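Ranger, c'est écrire : notes pour l'exposé
Cledwyn Kneath, rencontres Timine, 29 juillet 2019
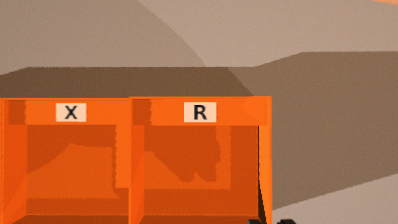
Commencer sans diapo, debout, avec la question : qui a déjà perdu une heure à chercher une partition qu'il savait posséder ? Laisser les mains se lever. Attendre. Ne pas remplir le silence (je le fais toujours).

Puis enchaîner : je parle ce soir du classement des bibliothèques musicales d'amateurs, et c'est un sujet magnifique ! Une chorale, une harmonie, un quatuor du dimanche, tout le monde accumule du papier. Et la façon dont on le range raconte comment on joue, avec qui, depuis quand.

1. Le fonds de Piltell

Raconter l'arrivée à Piltell. L'escalier, l'odeur de colle, les armoires qui ferment mal. 610 œuvres, matériel complet ou presque, pour une harmonie qui répète dans l'ancienne halle. Le classement d'origine était par format : les grands avec les grands, les cartes de marche à part. On se moque volontiers de ce système, moi le premier, et j'avais tort. Les musiciens défilaient. Ce qu'il leur fallait, c'était tout ce qui tient dans une lyre, tout de suite, au même endroit.

Lire à voix haute l'annotation trouvée sur la partie de deuxième bugle : « Respirer avant le pont, le vrai. » Il y a un pont à Piltell, juste après le lavoir. Les gens rient en général, leur laisser le temps.

2. Une lettre, un monde

Passer aux cotes. J'adore les cotes. À Dandlow, la chorale en avait une seule par armoire, une lettre, et basta. M pour les messes, N pour Noël, et un D que j'ai cru « divers » pendant tout un hiver. C'était « deuil ». On y trouvait aussi bien un psaume qu'une chanson de marins, tout ce qu'on avait chanté aux enterrements du village. Aucun catalogue savant n'aurait mis ces pages ensemble, et elles y étaient parfaitement à leur place.

Ne pas s'attarder sur la chanson de marins, même si on me la demande. Si on insiste : un couplet, pas plus.

Préciser pour les bibliothécaires dans la salle : je ne plaide pas contre les catalogues ! J'ai gardé les lettres de Dandlow dans un champ à part, à côté du compositeur, du titre et de l'effectif. Elles prennent une colonne et on peut encore chercher comme les anciens cherchaient.

3. Combien de champs ?

La question pratique, celle qu'on me pose au bar. Réponse : cinq. Compositeur, titre, effectif, emplacement, ancienne cote. À Majimbun on en avait prévu beaucoup plus, avec tonalité, durée, niveau de difficulté, et la saisie s'est arrêtée à la 84e fiche. Très belles fiches, d'ailleurs. Faire circuler la photocopie.

Dire aussi un mot des parties manquantes. Les noter au crayon sur la chemise, au moment où on s'en aperçoit, même en pleine répétition. Le hautbois manque toujours. (Regarder le hautboïste, il est au troisième rang.)

4. Écoute

Extrait de la marche de Piltell, enregistrement de la halle. Vérifier le volume avant, la grosse caisse entre très fort. Faire remarquer la respiration des bugles avant la reprise, c'est exactement l'endroit annoté. J'ai des frissons à chaque fois et je compte bien le dire.

Questions

Si on parle de numérisation : oui, mais ranger d'abord. Si on parle de droits : renvoyer à la feuille posée près de l'entrée, ne pas improviser. Rappeler que la salle ferme tôt et que les chemises sans acide sont à prendre sur la table du fond.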